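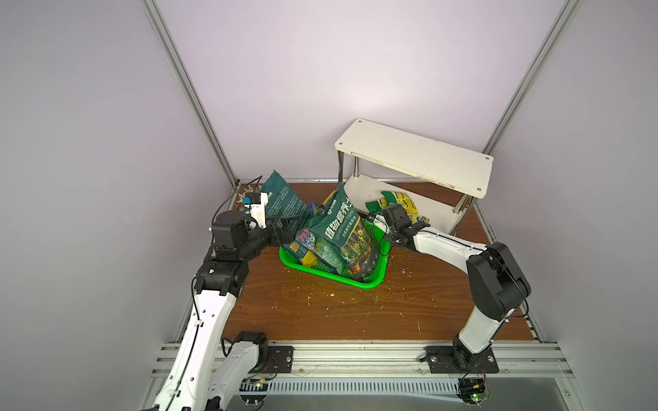 Sunday, afternoon - shelf and basket notes

Went through the gardening supplies before the seed trays come in. Purpose of today was to settle what lives in the basket and what lives on the shelf, and to get weights written down so the next person ordering doesn't guess.

Potting soil goes in the green basket. Tried the soil bag lying flat first and it took up the whole bottom, so nothing else fit without stacking. Upright and leaning back is better. It does stick up past the rim, and I don't see a way around that short of a deeper basket. The perforated bottom lets spilled soil through, so put a sheet of paper under the basket before carrying it anywhere. Swept up 2 g under it last time and most of that went into the wood grain.

Small green and yellow packets go on the lower board of the white shelf. They overlap if laid flat and the one underneath gets forgotten. Would prefer them on edge with a divider. Not done yet.

Shelf condition: front edge of the top board is worn and chipped, brownish in spots. Cosmetic for now, but damp soil will get into the chips. Sand lightly and seal. All four screws on the top board checked with a hand driver, one took a quarter turn, the others were tight. Did not touch the legs.

Load check on the top board, done with the packets removed from below. Set down 80 g pots one at a time, then the water jug. No visible sag with a straightedge across the corners. I would still keep the heavy bags off it. The lower board is close enough to the tabletop that it hardly matters if something slides off, which is the argument for keeping loose packets there.

Measured out of the open Hokonon mix (the spare bag from the cupboard):
one level scoop, dry: 155 g
same scoop, tapped down twice: 200 g
That difference is larger than I had been allowing for. Older entries in this book just say "one scoop," so treat them as unreliable for anything by weight. From here on: level, tapped twice, and write the weight.

Skolto labels do not hold on the basket. The rim is rounded and the sides are mesh, so there is no flat area to stick to. Tie-on tags instead. Issa has them in white and in yellow - get white, the yellow gets lost next to the packets.

Tabletop: wipe with a barely damp cloth, along the grain. The rail at the back collects grit along its front side and the cloth only pushes it further in. Use the narrow brush.

Open items:
Divider for the lower board
Sand and seal shelf edge
Tags from Issa
Ask Rerkasum whether the small packets come in a resealable version
Repeat the scoop weights with soil from a fresh bag, same scoop, same scale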